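Where the Coats Go: A Report on One Shared Room
By Arlo Abernathy
Wednesday, February 7, 2024

For my project I picked the common room, mostly on the grounds that I was already losing things in it. The question was whether a room with a perfectly good wooden coat tree could be persuaded to use it. I started in October with a budget of 20 dollars, of which I spent 12 on labels that fell off.

The low table under the blinds is the heart of the problem. It's the first flat surface people meet that isn't the floor, and small things go there to retire. The coat tree has several pegs and, on most afternoons, very little to do. Cloth items are the worst. A shirt gets picked up, bunched, half folded, carried a few steps and set down somewhere new, and everyone feels that tidying has occurred. 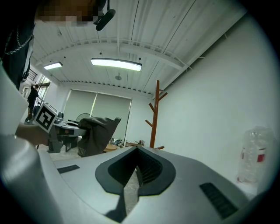
Does folding things first make the room tidier?
Only if the folded thing has somewhere to go. In my trial a neat stack left on the table was a heap again within four days.

My second attempt was a rule: anything with a collar gets hung, anything without one gets folded and taken home. It went better, apart from a long argument about hoodies. I also moved the coat tree closer to where people sit, and use of the pegs went up at once, which suggests that my classmates' principles extend as far as their arms do.

Next term I'd like to try a basket for the table, plus labels with better glue.

Contact | © 2024 Arlo Abernathy | Back to top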